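How to prepare a printed flange for screws
By Katia Fabbri, 23 Oct 2022

In our small workshop in Medville we print many round flanges, for lamp stands, for a curtain motor, for the feet of a shelf. The printing is the easy part. Most of the mistakes I see come later, when a person takes the part from the printer and puts the screws in at once. I explain my way, which is slow but has not broken a part since February.

You need a sharp hobby knife, a small round file, a hand drill bit of the same size as the screw, a caliper and sandpaper of grit 100. Do not use an electric drill. It makes heat, and the plastic becomes soft and sticks to the bit.

Let the part become cold on the printer bed before you remove it. If you pull it when it is warm, a thin flange can bend, and you will not see it until you mount it.

Lay the part flat on a table and press the edge with one finger. If it rocks, sand the bottom in circles on a sheet of sandpaper.

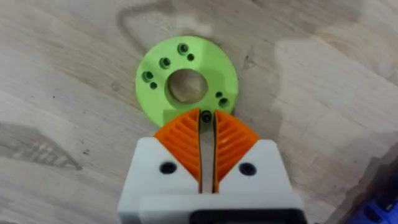
Counterbored holes need more attention than plain holes, as they have two diameters. The wide upper part is for the head of the screw and the narrow part is for the body. On the green flange there are four of them, and the smaller plain holes next to some of them are easy to confuse when you work fast, so I clean all the counterbored holes first and take the plain ones after. Turn the drill bit by hand through the narrow opening, only two or three turns. Then scrape the step inside with the tip of the knife. The head must sit on a flat step, otherwise it pushes to one side and the layers can split.

For the large hole in the center, use the round file and keep it vertical. Measure with the caliper in two directions. If the numbers are different, file a little more on the narrow side and measure again.

Now put in the screws without the other part. Each one should fall in or go with a light push. When everything fits, mount the flange and tighten the screws in a cross order, a half turn each time. Stop when you feel resistance. Check them again after 17 hours or the next day, and tighten a little if one is loose.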